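4. The Open Day as a Test Setting

4.1 Site and occasion

The open day was held at the Arnorholm laboratory on 10 September 2019. The laboratory opens its doors to the public once a year, and the event is well known in the town. Visitors came in groups, each led by a guide from the laboratory, and each group stopped at 5 stations. Ours was the fourth station on the route, after the machine shop and before the room where the guides handed out the feedback cards.

We had agreed with the laboratory in June that the two-arm setup would be shown in the same form in which we use it for our own work. The arms would run the same software, on the same table, with the same everyday objects. The only changes were a rope on the visitors' side and a stop button placed within reach of the guide as well as the operator. Fernanda Louro operated the arms for the morning groups and Stojan Đorđević took over after lunch. Ishbel Forsyth led the groups and gave the spoken part of the demonstration. She had done this in earlier years with a different machine and wrote the script herself.

The script had four parts. The guide first said what the arms were and who paid for them. She then named the task. The arms worked on the task while she kept quiet. Finally, visitors could ask questions. The third part was the one we cared about most. In earlier demonstrations the guide had talked all the way through, and the visitors had looked at the guide. We wanted to know what people would ask if they had been left alone to watch.

4.2 Task

The task was tidying a table. A mix of household and office items was placed within reach of the arms, and the operator started the program. The order in which the items were handled was not fixed. Items were put back by hand between groups, and we did not try to put them in the same spots each time. This made the runs harder to compare with each other, and we accept that cost. A demonstration in which every object lies on a taped mark gives visitors a wrong idea of what the machine can do, and two of us (Kneževič and Vukadinović) had argued for years that we should stop giving such demonstrations.

Soft items were included on purpose. A gripper with two stiff fingers handles a box easily. A shoe made of cloth gives way when it is pressed, and the fingers have to find the opening or an edge before they can hold it. Figure 6 was taken during the open day with the fixed camera that also recorded the runs.

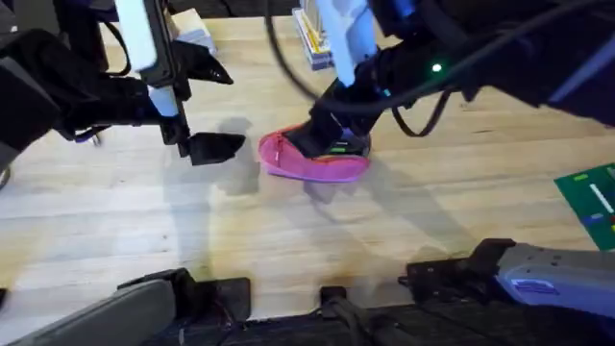
Figure 6. The two-arm setup at work on the table, with the right gripper on the pink shoe and the left gripper open.

Why were the visitors kept behind a rope if the arms are built to work near people? The laboratory's safety rules apply to any machine that moves under program control, and they make no exception for guests. The rope was set one full arm's length beyond the farthest point the grippers could reach, and the guide stood on the visitors' side of it.

Runs were stopped in two cases. The first was when an object fell from the table. The second was when an arm had made no progress for 40 seconds. In both cases the operator said aloud what had happened and brought the arms back to their rest position. We had thought about letting the operator help the machine along without saying so, as is common at public events, and decided against it. The visitors were told at the start that a run might fail.

4.3 Recording visitor questions

Questions were written down by hand by a member of the team who stood at the back of the group. No sound was recorded. The laboratory does not allow it at public events, and asking each visitor for consent would have taken more time than the stop itself. The notes give the question in the visitor's words as far as the writer could keep up, along with a mark for whether the visitor was an adult or a child. Names were not taken.

The notes were sorted the following week by Živko Kneževič and Dušan Vukadinović, working apart from each other. They used the sorting scheme that had been drawn up for the Landden visit, with one class added. Where they disagreed, the question was read again by both and discussed. In a few cases the disagreement could not be settled, and those questions were left out. Three of them were so short in the notes ("and that one?") that no one could say what they had been about.

In all, 31 questions went into the final set.

4.4 What visitors asked

The largest class was questions about failure. Visitors wanted to know what would happen if the machine dropped something, if it grabbed the wrong object, if both arms went for the same thing, or if the power went out. Many of these came right after a run had been stopped, which was to be expected, but they also came from groups that had seen only successful runs. One adult asked whether the arms "know when they have got it wrong." Ms. Forsyth answered that the program checks how far the fingers have closed and treats fully closed fingers as an empty grip. The visitor then asked what happens when the object is very thin. This is a real weakness of the method, and we return to it in Section 6.

The second class was questions about speed. Nearly all of them were some form of "why is it so slow?" We had expected this. The answer in the script was that the speed is limited for safety and that the program also takes time to choose its next move. Visitors seemed to accept the first part easily. The second part led to further questions more often than not, and the guide found it hard to answer them without going into details that the group did not have time for. For the afternoon groups she shortened the answer and pointed out each pause as a moment of choosing, once the quiet part was over. The follow-up questions dropped off after that, but the groups also differed in age, and we would not read much into it.

The third class was questions about use. Visitors asked whether such a machine could work in a kitchen, a care home, or a warehouse. Several named a specific chore. Here the soft items appeared to matter. In the notes from the Landden visit, where only wooden blocks and plastic cups had been used, questions about use were mostly about factories. At Arnorholm they were mostly about homes. The two events drew different crowds, and the comparison is a loose one.

The class added for this study was questions about the people behind the machine. It was small. Visitors asked who had taught the arms, how long it had taken, and whether the operator could take over at any time. Children asked more of these than adults did. One child asked Mr. Đorđević if he was allowed to play with it when the visitors had gone home.

4.5 Remarks on the quiet part

The quiet part of the demonstration was harder on the guide than on the visitors. Ms. Forsyth reported that the first silence felt very long and that she twice began to speak before she had meant to. By the third group she had started to stand to one side of the table, out of the visitors' line of sight, and this helped. We recommend the same to others who try this format.

Visitors talked to each other during the quiet part. We had not planned to record this and have only scattered notes on it. From what was written down, people mainly guessed at what the arms would do next, and they guessed aloud. Parents asked their children which object would be picked up. In at least one group this turned into a small contest, and the group stayed past the signal to move on.

We regard these exchanges as more useful than many of the questions put to the guide. A question to the guide is shaped by what the visitor thinks a guide can answer. A guess made to a family member is not. Any repeat of the study should include a way to record such talk that the host site can agree to, perhaps with a second writer placed at the side of the group -- this would need no change to the consent rules at Arnorholm.

4.6 Limits

The study covers one day at one site. The visitors had chosen to come to a laboratory and were likely to be more interested in machines than most people. The same guide led all groups, so her manner cannot be separated from the format. The writer at the back of the room may have missed soft-spoken visitors, and the room was noisy when two groups crossed in the hallway. The feedback cards were collected by the laboratory for its own use and were not made available to us.

The Vetard controller was restarted once, between the second and third morning groups, after it lost its connection to the left arm. The third group waited in the hallway while this was done. Questions asked during the wait were not written down.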